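Paying for bandwidth by the hour: an interview with Chelsea Oakley
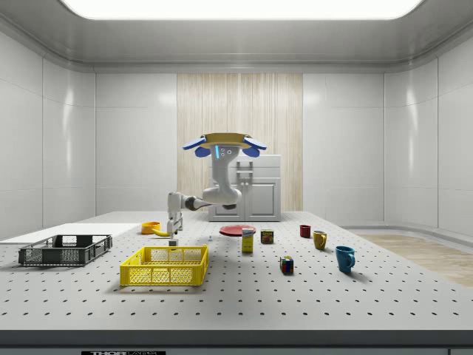 Chelsea Oakley has spent most of her working life selling mobile data to companies that didn't think they needed it. She runs product at Suvero, a small carrier that rents network capacity from larger ones and resells it by the hour. Her customers are mostly trade fairs, regional news crews and software firms that need a fast connection for an afternoon and nothing for the rest of the month. Some of those software firms send large 3D files to each other all day. "A designer wants to get that to a client from a parking lot," she says. "They don't want a two-year contract."

Suvero started selling hourly passes in August. The first version cost $4 an hour and came with a cap of 100 gigabytes. Oakley says the cap was a mistake. "People saw a limit and got nervous, even the ones who never came near it. We took it off and usage hardly moved."

She had expected 1000 accounts by the end of the first quarter and got 2000. Many came through Hutuvano, a ticketing company that added the pass to its checkout page for exhibitors. The deal was negotiated by Ariel Tolentino, who handles partnerships and had pushed for it over Oakley's objections.

"I thought we'd lose the direct relationship with the customer," she says. "Ariel thought we didn't have one to lose. He was closer to right than I was."

The harder problem has been billing. Phone companies like round months, and the wholesale invoices still arrive that way. Suvero has to match each hour sold against a monthly total — a job that one person was doing in a spreadsheet until spring.

Asked whether the large carriers could copy the idea, Oakley shrugs. "Sure. They'd have to change their billing first, and I know how long ours took."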